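About Us

Print this page | E-mail this page

By the Werkurside team
19 August 2023

Werkurside is a small test workshop in Saltel. We try out grippers, arms, wrist cameras and controllers for companies which must choose between them and have no time to do it themselves. We do not sell any of this equipment, and we take no commission from the makers.

We started as the packing department of Pradness, a mail-order business for household goods. There we bought two grippers only from reading the catalog, and both were wrong for our products. After this experience we began to keep a written record of every trial. Other firms asked to read it, and in December we became a company of our own.

Our record now has 2184 trials. Of these, 1493 were made with two-finger grippers, and the rest with suction cups and soft fingers. Each trial is written down with the gripper, the arm, the controller settings and the result, also when the result is bad. 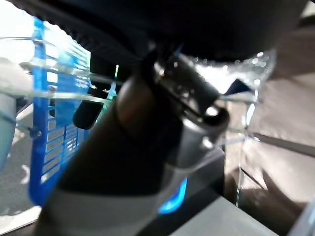 Household goods are still the main part of our work. Clear bags and thin film are difficult for many cameras, and a finger can catch the film together with the article. For this reason we ask every customer to send us the real goods in their real packing. A test with clean wooden blocks tells very little about a normal working day.

For one comparison we normally need 79 picks with each gripper. The arm and the camera stay the same, and we change only the part which is compared. The customer receives all the numbers and the wrist camera recordings, together with a report in everyday words. If none of the grippers is good enough, we write this on the first page.

Our longest project is Xolalpa, a comparison of controllers for slow and careful gripping. It has 1722 picks until now and it is not finished.

Visitors are welcome in the workshop. Please write to us first, so that an arm is free for you.

Last updated by Werkurside, Saltel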